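Porneck Home @porneckhome · May 1, 2021
Right. The hall floor. On hands and knees, as our grandmothers intended. A thread.
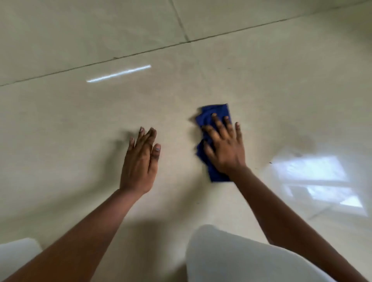
1/ I own a mop. I paid good money for the mop. The mop moves the dirt from the door to the skirting board and leaves it there in a neat line, like a tide.

2/ Whoever chose shiny beige tiles for a hallway never met a dog, a child or a wet Tuesday in Kendach. They look lovely for as long as it takes to put the bucket away.

3/ Method, for those who asked (one person asked): warm water, a very small squirt of washing-up liquid, cloth wrung out until your wrists complain. Too much soap and you get smears you can only see when visitors come.

4/ Start at the far end and work backwards to the kitchen. I have done it the other way. I spent a while standing in the bathroom.

5/ One hand for the cloth, one flat on the tile to hold you up. Swap at the halfway mark or you'll walk like a crab tomorrow.

6/ Refold the cloth when a side goes grey. Mine went grey before I'd passed the coat hooks, and I've decided not to think about what that says of me.

7/ The grout is another matter. I did it in December with an old toothbrush and have no plans to meet it again this year.

8/ Someone's replied to say get a steam cleaner. I've looked. For that price the Taşdemir one can come round and do the stairs as well.

9/ Last bit — go over it with a dry towel while it's still damp. Then shut the door and tell everyone the hall is closed.

10/ Update: the hall was closed for 27 minutes. There is now a paw print by the door.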